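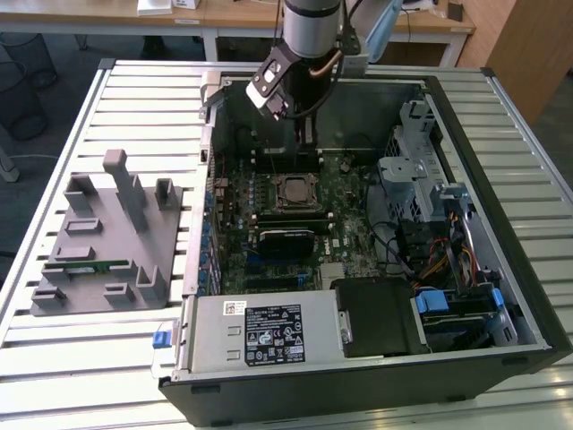 # What Flinberg Keeps in the Closet: Unused Electronics in 43 Homes

Course project report, February

## 1. Background

Most homes hold on to electronics after they stop using them. Old phones go into a drawer, a printer goes under a bed, and a desktop computer ends up in the garage. Our group wanted to know how much of this there is in Flinberg, why people keep it, and what would make them let it go.

We chose the topic after the town moved its electronics drop-off from the parking lot on Clarnard Street to the transfer station at Faronthorpe. The old site was within walking distance of the town center. Faronthorpe is a drive, and there is no bus that stops near the gate. We expected people to blame the move for what was piling up at home. Some did, but distance came up less than we thought it would.

The report covers small and medium electronics only. We left out refrigerators, washing machines and anything else that needs two people to lift.

## 2. Method

We put over 2000 flyers through doors in the streets on both sides of Clarnard Street and asked for households willing to fill in a list. A total of 43 households returned a complete one. Each list asked for every electronic item in the home that had not been used in the past year, where it was kept, whether it still worked as far as the owner knew, and the main reason for keeping it.

People filled in the lists themselves. We did not go into homes, so we could not check whether an item marked as broken was broken. We also told people to treat a box of loose cables as one item. A few listed each cable separately, and we merged those entries before adding up the totals.

After the lists came back, we talked by phone with the households that had ticked the box for a follow-up call. Those calls were short and mostly about reasons. We took notes and did not record them. 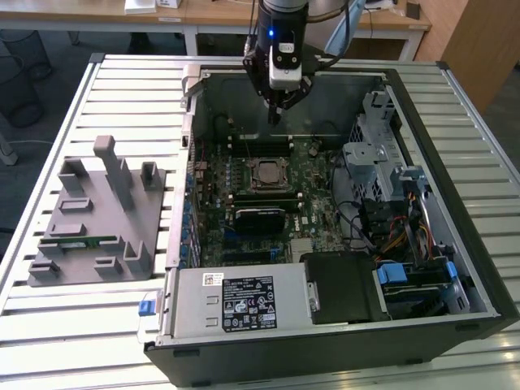 The two of us who did the calls worked from the same set of questions but did not always ask them in the same order. Looking back, we should have. People who were asked about money first tended to keep talking about money.

## 3. Results

The lists came to 654 items. Phones and phone accessories were the largest group, followed by audio equipment, chargers and power supplies, and then computers of all kinds. Cameras, game consoles and small kitchen appliances made up most of the rest. One household listed a slide projector and asked if we wanted it.

### Where things are kept

Small items were mostly in kitchen and desk drawers. Larger ones were in closets, basements and garages. Several people wrote that they had forgotten an item until they went looking for it to fill in our list. One person found a camera with a memory card still in it and called us back to say so.

### Reasons for keeping things

The reason people gave most often was that the item might still be useful. This covered items that worked and items that didn't. For broken ones, people usually meant that a part could be reused or that a relative might be able to fix it.

The second reason was personal data. It came up for phones, laptops and desktop computers, and hardly at all for anything else. People were worried about photos they had not copied and about passwords, bank details or tax papers that could be read by a stranger. Many did not know how to remove a drive, or whether deleting files was enough.

The third was cost. People remembered what they had paid and did not like throwing the item away, even when they knew it would not sell. Distance to the drop-off came fourth. 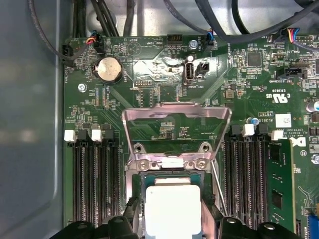

Older residents were more likely to talk about cost and repair. Younger ones mentioned data more. Our group of households is too small to say whether that holds for the whole town, and we had very few answers from people in rented apartments.

## 4. Options for disposal in town

We looked at what a resident can do now without paying for a pickup:

- **Faronthorpe transfer station.** Takes all the items we covered. Residents show proof of address at the gate. There is no data removal service.
- **Uysal, the repair shop on Clarnard Street.** Accepts phones and laptops for parts. The shop will take out a drive and hand it back to the owner if asked at the counter. Desktop computers are taken only when there is room.
- **School collection.** Held in spring – limited to calculators, tablets and phones.
- **Giving items away.** The notice board in the library has a section for it. We checked it twice during the project, and most cards were for furniture.

None of the people we called knew that the shop would return a drive. When we told them, several said it would change what they did with an old laptop.

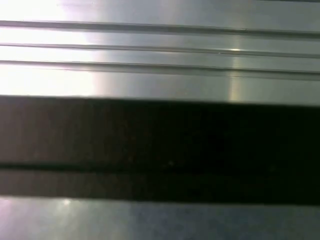 Would moving the drop-off back to Clarnard Street empty more closets?

Probably a little, mainly for people without a car, but our lists suggest that worry about personal data holds back more phones and computers than the drive does.

## 5. Suggestions

The town sends a trash and recycling calendar to every address. We suggest adding a half page to it on old electronics, with the gate hours for Faronthorpe and a short note on backing up and erasing a phone. Uysal could be listed too, if the shop agrees.

A collection day in town would help people who don't drive. We would hold it in the same month as the school collection, so that one flyer can cover both.

## 6. Limits of the project

People who answer a flyer about old electronics may have more of them than their neighbors do. The lists depend on memory and on how hard someone looked. We did not weigh anything, so we can't say how much material the items represent. A second round in the fall would show whether the households that filled in a list went on to get rid of anything, and we have kept the follow-up contacts of those who agreed to be called again.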